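Chapter 6
Suturing with Instruments

Learning goals

After reading this chapter you should be able to:
name the parts of a curved needle and say where to grip it
pass a needle from one instrument to the other without dropping it
explain how thread length affects knot tying
tie a square knot with two instruments on a practice pad

Key terms: swage, needle body, bite, tail, throw, square knot, surgeon's knot

6.1 Why thread is harder than it looks

Most students arrive at this chapter able to tie a knot by hand. Hand tying depends on feel. The fingers sense how tight the loop is and correct it before the eye has noticed anything. When the work is done through long instruments, much of that feel is lost, and the eye has to take over. You learn to judge tension from the way the thread straightens and from the way the tissue begins to pucker at the edges of the bite.

Busisiwe Pillay, who taught the Pelden skills course from which several exercises in this book are taken, had her students spend the first session moving thread from one side to the other. They tied nothing. Her notes for that session are one line long: "Pick it up, pass it, put it down, and look at it the whole time."
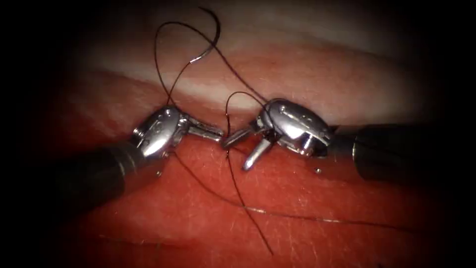 Thread should be gripped lightly and as seldom as possible. Each time the jaws close on it they flatten it a little, and a flattened strand is weaker than the rest. A monofilament thread suffers more from this than a braided one. If you must hold the strand firmly, do so near the end of the tail, in the part that will be trimmed away after the knot is finished.

Black thread is used in all the exercises in Part Two. It shows up well against both red and pale tissue, and a crossed or twisted loop can be spotted early. Later chapters use undyed thread, which is much less forgiving.

6.2 The needle and the handoff

A curved needle has three parts. The point enters the tissue. The body is the long arc in the middle. The swage is the blunt end where the thread is attached. Grip the body between one half and two thirds of the way back from the point. A grip on the swage can bend the needle or loosen the thread, and a grip on the point will dull it.

In the handoff, one instrument holds the needle while the other comes in to take it. For a moment both are closed on it. Beginners tend to rush this moment and open the first jaw too soon, so the needle swings or falls. Use the following order:

1. Hold the needle still, with the curve facing up and the thread clear of both jaws.

2. Bring the second instrument in from the opposite side until its tip is close to the first.

3. Close the second instrument on the body of the needle. Do not pull.

4. Check the grip, then open the first instrument and draw it straight back.

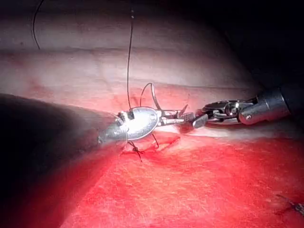

6.3 Length of the tail

A long tail gets in the way and a short one slips out of the loop. For the exercises in this chapter, cut a fresh strand for each row of stitches and pull it through until a short tail is left on the far side. Keep that tail in view while you make the first throw. If it disappears under a fold, stop and bring it back before you go on.

The second throw must run in the opposite direction to the first. Two throws in the same direction make a granny knot, which will slide under load. Check the finished knot from above: in a square knot the two loops lie flat and mirror each other.

Practice 6A

Place a row of single stitches on a flat pad, leaving equal spaces between them. Allow 60 minutes. Write down each dropped needle and the step at which it was dropped. Keep this record, as you will need it again for Practice 6C.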